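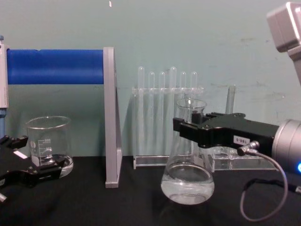
17th November

Mourning stationery, bench notes, continued.

Finished the second box from the Cladach bequest. 149 items, nearly all of it black-edged: letters, envelopes, memorial cards and one bill for the hire of plumes, which the family evidently thought steep enough to keep. The borders range from a thin line to something like a picture frame with a small clearing in the middle for the words. I had always taken it on trust that the border narrowed politely as the months went by. This family's did so until August 1884, then jumped back to full width for a single letter about drains. Either someone else had died or they were using up the old packet. I favour the packet.

Measured borders on everything dated. Widest is 11 mm, narrowest a shade under 2. Put the readings in the blue book and not on loose paper, as requested after last time.

Ink on the edges: still no straight answer on what the black is. It rubs off on a damp swab in the later envelopes and doesn't budge in the earlier ones. Boonsong thinks two suppliers. I think one supplier getting cheaper. We have agreed to go on disagreeing until the spot tests are done. Swabs from items 60 and 112 are bagged and labelled, in the left-hand drawer. Please don't tidy them.

Hair brooch (item 3, box 1): glass is loose in its setting and the plait underneath has slipped sideways, so that the dear departed now looks badly parted. Not touching it until Boonsong Kaewmanee has had a go with the microscope. Humidity in the case was a bit high again this morning. Changed the gel. The Lumora lamp flickers if you lean on the bench, so don't lean on the bench.

Memorial cards: over 165 across both boxes once the duplicates are in. One poor woman has nineteen copies of her own card, all unsent, with the same verse about a vacant chair. The verse turns up on four other cards for four other people, so the chair was doing a good deal of work.

To do:
Order more blotter, the thick sort.
Ask the family about "Aunt P.", who is mourned in three letters and writes the fourth.
Redo the folder list for box 1, where I skipped a number.
Return the plume bill to its sleeve. It's under the kettle tray, I think.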